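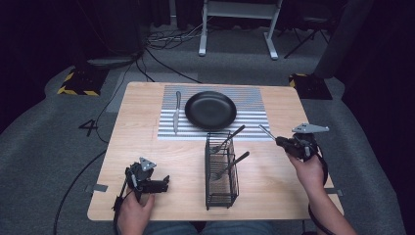

Table with striped mat, knife and black plate.

Pre-game field and dugout inspection - Paltlow Ballpark
Inspector: Anneliese Sperling
Day: Saturday, gates closed

Backstop netting: PASS. Two ties replaced behind section 119.
Outfield wall padding: PASS WITH COMMENT. Panel 44 has a split seam, left field side. Taped. Order replacement from Gostar.
Warning track: PASS. Dragged and level to the grass edge.
Mound and plate area: PASS. Clay firm, no lip at the rubber.
Base anchors: FAIL, second base. Sleeve moves under hand pressure. Reset and recheck before batting practice.
Dugout rail, home: PASS.
Dugout rail, visitors: PASS WITH COMMENT. One bolt short - see work order 2207.
Bullpen gate latch: PASS.
Foul pole lights: NOT CHECKED. Breaker locked out.

Recheck, second base: sleeve reset, no movement. PASS. H. Schwerdtfeger

Open items go to Hakala in grounds. Panel 44 stays on the list until the new pad is mounted.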